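The Pringle kitchen, corner by corner

I've been promising Fraser Strachan a proper look at our worktop since May, when he helped me choose the tiles, and I've finally got round to it. There are only two pictures so far, both of the toast corner – which is where we all seem to end up, whatever the hour. Do click through slowly and put the kettle on while you're at it!

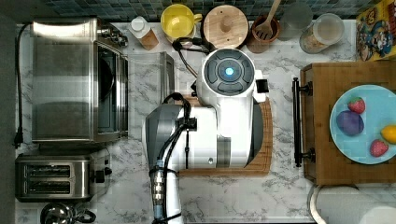
The breakfast end from above, with toaster oven, toaster and kettle all down one side.

I did fret about marble patterning with grey veins, thinking it might look cold, but a wooden board warms it up no end. Malachy Coughlan wanted plain white and we went back and forth over it for 9 days (he has come round now, more or less, and says he always liked it).

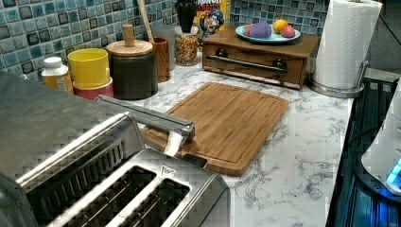
Page 2

Small mosaic tiles in teal, turquoise and slate blue, and I'm still terribly pleased with them. The dark canister with the wooden lid and its tall knob is my favourite thing along the back, though the yellow and red next to it do cheer up a grey morning. The bamboo board lives out on the worktop and gets used for nearly everything.

Gallery last added to on 16 August 2022. The pantry shelves are next.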